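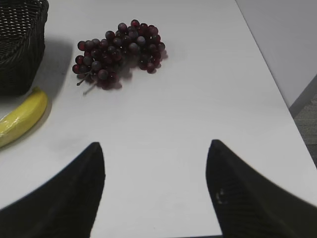
*Dark red grape bunch on the white tabletop, stems to the lower left.*

On the prop list thread, 20 April messages back, the Driltwood list had this:

> The grape bunch is down as item 404, "fruit, red, real or artificial." Can we settle which? Also, does the surface need to be repainted before the Kirow set goes on it? I see smudges.

Item 404 should read "fruit, red, artificial." The sheen is uniform and the berries are very consistent in size, so I would not list it as real. Please keep the color as "dark red" — the berries run from burgundy to nearly purple-black, and "purple" is already used for the Zetito bunch.

On the surface: no repaint. The smudges and scuffs are faint and the finish is matte, so wipe it with a damp cloth and let it dry before placing anything. Repainting would also change the white we matched for the other fruit.

Two changes to the sheet:

- Storage: move 404 from the deep bin to a shallow tray, stems free. The two stalks are thin and I don't want weight on them.
- Placement: one berry sits slightly apart from the rest near the lower right of the cluster. Leave it there. Do not push it back in for neatness.

The Choi catalog has a replacement bunch under 1535, but I have not compared the color and would hold off ordering.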